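From: Violeta Olivares
To: cell-data list
Date: Dec 14, 2025
Subject: Re: memory insertion – how many demos before we retrain?

Quick one from my phone, sorry for the mess. Replying to Leonilde inline-ish.

Leonilde Paiva wrote:
> Can somebody tell me where we are with the memory insert episodes?
> Gisela needs a count before she books the Pludari machine for training.
> Also I still don't get why we throw out the slow ones. Seems wasteful.

Count first. 172 kept as of Friday night, 13 thrown out. Most of the rejects are the operator bumping a drive cage on the way in, 2 are just bad logging (timestamps drift, I'll send the files to Aldana). Same setup throughout – tower on its side, fixture tray on the left, stick starts in the low slot on the tray.

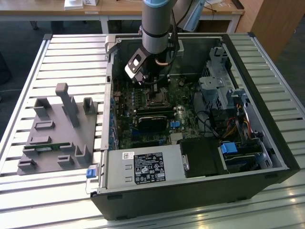 We don't throw out slow ones any more, that was the April rule and it should come off the wiki. What goes out now is anything where the operator stops dead over the board and waits. The policy learns the waiting. Last model sat there over the socket forever, Cosach people still bring it up. Slow but moving is fine. Regrasps are fine too, please keep them, we have hardly any.

Start poses: vary them more. I looked thru the last batch and nearly every approach comes down the same line. Come in from the back wall side, come in from over the cage, come in too high and correct. Don't move the tray though, not until the Maldonado set is finished.
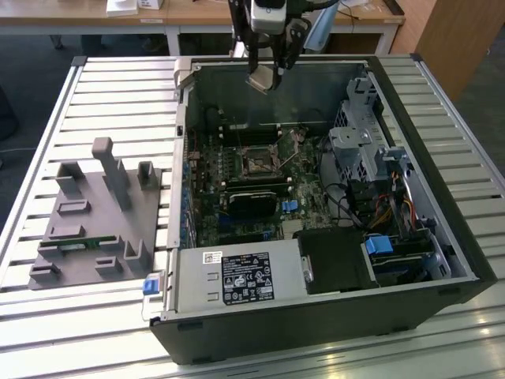 Do the failed inserts count? They do, as long as the operator recovers inside the same episode and you tag it "recovered" and not "success".

Tagging is where we lose the most time btw. Nine episodes came in with no tag at all and I had to watch every one. Just type it before you hit save. Free text is ok, I can map it later, blank is not.

And check the wrist cable before each block. If it's looped where it can catch the case, stop and redo the tie. 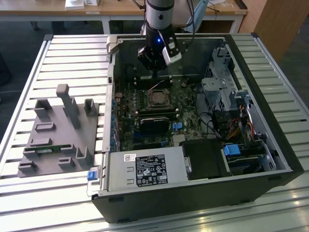 Eulalia Troncoso thinks we should quit at 200 and train, then collect only where the model fails, and she asked me to say she'd rather have a bad checkpoint on Tuesday than a nice dataset in a month. I'm ok with that. Gisela, book it if the slot is still there.

Cumton case goes in after that, seperate folder, don't mix them.

V.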